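Filed under: Cameras & Lenses > Focus and Metering

Ticket 1666: Rangefinder patch out of alignment after lens swap
Opened by: Rocío Quezada
Handled by: Apolinar Alvarado, Zepeda Camera Service
Status: Closed

Customer reports that her Wadley rangefinder focuses past the subject at close range. She noticed it on two rolls shot in November with the Dranora 50mm. Her older 35mm looks fine on the same body, but she rarely shoots it wider than f/5.6, so that doesn't tell us much.

Asked her to put the camera on a tripod, open the lens all the way and focus on something at infinity. A radio mast or a far roofline will do. She replied at 4:40 p.m. that the two images in the patch line up side to side at infinity, with a very small vertical gap. The vertical gap is cosmetic and doesn't change where the lens focuses.

Next step was a close focus test. Ruler at an angle, camera one meter from the 9 cm mark, lens wide open, five frames, refocusing from infinity each time. She sent scans the following week. All five are sharp at a point behind the mark, by nearly the same amount. If her focusing were the problem I'd expect the frames to scatter.
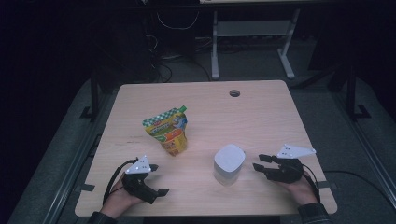
Asked her to repeat the test with the 35mm, also wide open. Those frames came back sharp on the mark. That clears the roller arm in the body, and I told her not to touch the adjustment screw behind the lens mount. Several forum posts recommend turning it. Doing that here would have thrown off the lens that works.

Lens came in by mail with the body. On the bench the Dranora was correct at infinity and off at one meter. Opened it from the rear and found a Lellik adapter ring seated crooked against the cam, with one screw backed out. The customer says she bought the lens used and didn't know the ring was there.

Removed the ring, cleaned the threads, reseated it and tightened all the screws. Checked at infinity, three meters and one meter with ground glass at the film plane. All good. Also took out the vertical gap in the patch while the body was here.

Charge: $153 with return shipping.

Rocío wrote back after one test roll to say close portraits are sharp again. She asked if the ring could work loose a second time. It could, so she should repeat the ruler test if focus starts to drift. Closing.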